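Speaker notes – Choosing and caring for a kitchen table
Prandwood library evening talks, 28 Apr 2018
Speaker: Golshifteh Mousavi

Opening
Thank Saeed Fallahi for setting up the chairs and the projector. Say where the restrooms are. Questions at the end, please, unless someone can't hear.

Start with my own table. Bought secondhand in Bodside, too long for the room, kept it anyway. Ask who in the room still has the first table they bought. Wait for hands.

Grain and how boards are cut
Straight lines usually mean the log was cut toward the center. Wide curves and arches usually mean it was sliced flat across. Flat cut wastes less of the log and costs less. It also moves more with the seasons, so a wide top needs room to swell. January is when most people notice gaps, when the heat has been running for weeks.
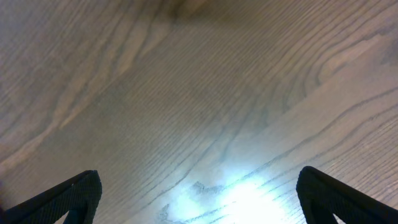
Veneer is a fair choice. A good veneer over a stable core stays flatter than cheap solid wood. Look at the end of the top before you buy – on a solid board the grain carries over the edge. On veneer you will see a seam or an edge strip.

Size
Allow 2 feet of edge per person. Leave 3 feet behind each chair if people have to walk past. Tape the shape on the floor at home and live with it for a weekend. Tell the Vahidi story here (table would not go up the stairs, legs had to come off on the landing). Keep it short.

Finishes
Oil is easy to repair and needs doing again. Varnish lasts longer and is harder to patch. Wax alone is not enough for a table people eat at. If you don't know what you have, test a spot underneath.
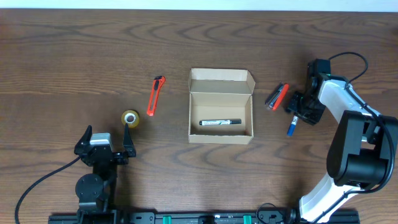
Daily care
Damp cloth, then a dry one. No soaking. Wipe with the grain. Keep hot pans off any finish, whatever the label says. White rings are often in the finish only and may fade in a few days. Black rings are in the wood and mean sanding.

Pass the sample boards around now. Ask for them back before questions.

Time check: should be around 10 minutes left. If short, skip the part on the Wosano chairs and go straight to questions. Handout is on the desk by the door.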